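How to Budget for Your First Set of Hand-Held Grippers

Last updated March 2023

So you want to teach a robot arm to tidy small things, and you've figured out that the cheapest way in is to do the tidying yourself with a gripper in your hand. Great choice! I love this stage of a project. You get to spend a little money, learn a lot, and put off the big arm purchase until you know what you need it to do.

Step 1. Write down your smallest object

Do this before you open a single catalog. Our list started with mugs and ended with jewelry, and jewelry changed the whole order. A bracelet needs fingers that close evenly and pads with some grip to them. The Jorov kit we looked at first was fine for mugs and hopeless for a thin bangle, so off the list it went.

Step 2. Price the gripper, then the parts that wear out

We paid 300 dollars each for our Tellel hand-helds and bought 6 of them. Pads are sold separately, and you want spares in the same order (shipping on a tiny bag of pads is painful!). Ask the seller three things: can you swap a pad without taking the finger apart, are the pivot pins a standard size, and does the same finger fit a full arm later on?

Step 3. Plan on two hands

Sorting bracelets and rings into a shallow box on a tablecloth is a lovely first task, and it is also where people find out they should have ordered in pairs. Two devices per station, always. A patterned cloth and a regular living room are fine, so leave the studio furniture out of your budget.

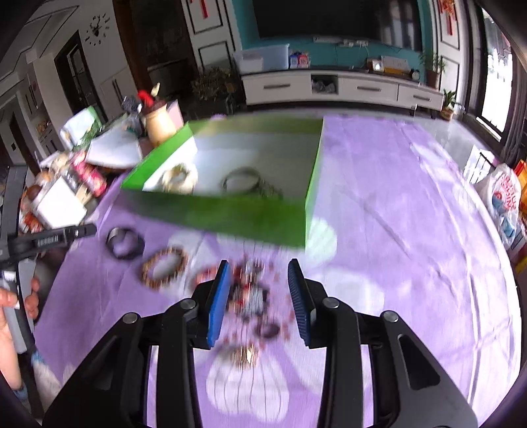
One reader wrote in to say that pairs sound nice but a small club can't always swing it, and asked whether starting with one and adding the second in August would be a waste. Not a waste at all! Pick one-handed jobs for the first few months and check that the seller will still have the same version when you come back. Mixed versions are a headache.

Step 4. Add the boring lines

Ours were storage, charging, a laptop that could keep up, and a bin of cheap props. With the 6 grippers at 1,800 dollars, these extras came to 1,740, so nearly as much again. I was shocked the first time I added it up. Put them in the sheet on day one.

Step 5. Set a ceiling and get two quotes

Our ceiling for everything was 3,000 dollars, and you can see the problem. We went back to Van der Linden and Mallis for quotes on the extras, dropped the new laptop in favor of a used one, and squeezed in under the line with a few dollars left for pads.

Keep the quotes in the same folder as your object list. When you do get to shop for the arm, send both to the seller with your first email.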